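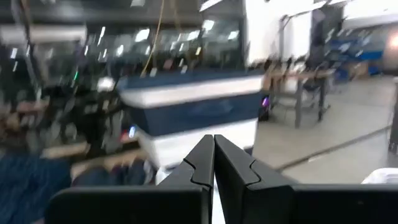 ## Moving from Gularthorpe to Zaremstead, how to pack the kitchen?

**kmarinho** wrote:

Hello everyone. In January I signed the lease for a flat in Zaremstead, and now I must pack a kitchen which I did not touch for years. English is not my first language, so please excuse mistakes. My question is simple: do you wrap each plate in paper, or do you use towels and clothes? The moving company, Ateş, sells a set of 50 sheets, but I find it expensive. I have also my grandmother's soup bowls and I would be very sad to lose one.

Kelly Marinho

**flat_on_third** wrote:

Towels. I moved two times with only towels and T-shirts, and one saucer broke. You have to carry the towels anyway. Put the plates on their side, like records in a shelf, and they survive much better than in a pile.

**oldharbor174** wrote:

I do not agree about the T-shirts. They are thin and they slide. When the box is tilted on the stairs, the plates find each other. For everyday plates, fine. For grandmother's bowls I would pay for the paper and sleep well.

**flat_on_third** wrote:

They slide if you leave space in the box. Fill the corners with socks.

**oldharbor174** wrote:

I filled the corners. It was still four broken glasses. Maybe your stairs are more friendly than mine.

**marrow_and_pea** wrote:

Can I add something about the size of the boxes? Everybody takes big ones, and then the box with the plates cannot be lifted. Use small boxes for the kitchen and keep the big ones for pillows. Also write the room on the side of the box. If you write it on the top, you cannot read it when they are stacked.

Newspaper is free, but the ink goes on white dishes and you must wash all of them in the new place.

**kmarinho** wrote:

Thank you, this helps me a lot. I think I will do both: paper for the bowls, towels for the rest. Does somebody know if Ateş takes back the boxes after?

**oldharbor174** wrote:

In Flililley they took mine back, but I had to ask for it before the move. Call them and get it in writing.

**marrow_and_pea** wrote:

Mine were refused for having tape on the bottom, so ask about the tape too.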